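Budgeting for a second gripper, and what else to put on the order?

Struan Paterson
We strip old office PCs at our unit in Durby and have one arm on the bench pulling drives and memory. I've been asked to price a second set of fingers before the year-end order in December. Prarnudton quoted 1,356 for the standard parallel gripper and 1,605 for the one with longer fingers, both before VAT. Is the longer one worth the difference, or should I spend it on spares?
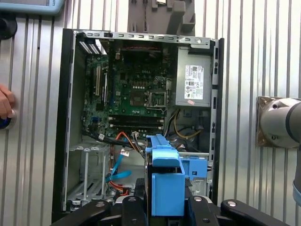
Fingertips are the part I'm least sure how to budget for, as neither quote includes any. Most of our towers are Dells and the rest are all sorts. The drive caddies are the fiddly job. On the Dell they are light blue plastic with a ridged handle at the top, and the fingers have to close on either side with SATA cables looping about nearby. Memory slots are easier to get at.

Ailsa Baird
Buy the standard one and keep the rest for tips. We run 5 cells at Privelness and tips are what we reorder. Ours last 19 weeks on plastic caddies, less on metal. Ask for the price of a pack of tips in writing before you sign, and check the mounting plate fits your arm - ours didn't and the adaptor was extra. Measure your deepest case too. If the standard fingers reach the caddy without the body touching the power supply, you don't need the long ones.

Tennant
depends on the arm. we got the long ones and they flex a bit, fine for cables

Last updated: 25th February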